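Speaker notes: Setting up and looking after the glove station at Jimcombe
Prepared for the Irska maintenance meeting, 19 November 2023

Slide 1. Opening

Good morning, and thank you for the invitation. My subject is the upkeep of one station, the recording bench that supplies hand movements to our Prista arm. I will cover the layout, the morning check, the glove and its marker cube, the cables, and two repairs carried out since January. Questions are welcome at any point.

(Wait for the title slide to clear.)

Slide 2. What the station does

An operator wears the glove and handles ordinary desk objects. The station records the position of the wrist from the marker cube and the bending of the fingers from the glove itself. The two streams are joined and passed to the Prista cell, where the arm repeats the movement. If the cube shifts on the wrist by even a small amount, the arm will reach for the wrong place, and the fault will look like an arm fault. Our staff lost a good part of January to this mistake. Please stress this point.

Slide 3. The log

By the end of last month the station log held 3,369 recordings. Of these, 1,305 were made after the cube mount was changed. The older recordings have been kept but are no longer used to set up the arm. The log is a plain table, with one line per recording and a column for the mount number. Sites that keep no mount number should begin to do so.

Slide 4. Wearing the glove

The glove goes on before the cube is checked. The strap is closed with the hand flat, and the operator then makes a fist and opens it again. The cube must sit on the back of the wrist and must not rock when pressed with one finger. The cable is led from the glove down the front of the body with enough slack for a full reach across the table. A tight cable pulls on the connector at the glove, and that connector is the part we replace most often. 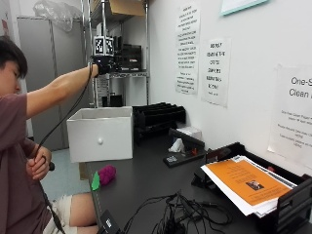 Margus Pärn asked at the Xia meeting whether the cable could be tied to the forearm instead, so that it would stay clear of the objects on the table. We tried this for a short period. The tie held the cable away from the work, but it moved the strain to the first few inches behind the connector, and one cable failed there. A loose tie at the elbow may be acceptable. We have not tested it long enough to recommend it.

Slide 5. Morning check

Read the steps aloud and allow time for notes.

Wipe the faces of the marker cube with a dry cloth. Do not use cleaning fluid, as it lifts the print.
Look at each corner of the cube for peeling.
Plug in the glove and wait for the steady light.
Hold the hand still on the table and read the wrist position. Repeat with the hand at full reach.
Compare both readings with the card kept at the station.
Enter the result in the log, including a pass.

The check takes around 34 minutes when a new operator is being trained. An experienced operator needs far less.

Slide 6. Cables

Spare length should be coiled loosely and kept clear of the reach area. Sharp bends near a plug are to be avoided. Each glove cable is retired after 1,000 recordings, whether or not a fault has been found. Retired cables are marked with tape at both ends and removed from the room.

Slide 7. Two repairs

The first was the cube mount. The original screw worked loose under repeated turning of the wrist. The new mount has two screws and a thin rubber washer. After fitting, the full position check was repeated and a new card was written.

The second was a finger sensor in the glove that gave a reading while the hand was at rest. The sensor itself was sound. The fault was a worn solder joint at the cuff, which was remade on the bench. Sites without a soldering bench should send the glove to Irska in its case, with the cube removed and packed separately.

Slide 8. Contacts and forms

The check card and the log table are available from the Jimcombe office on request. Please state the mount number when reporting a fault.

(Leave this slide up during questions.)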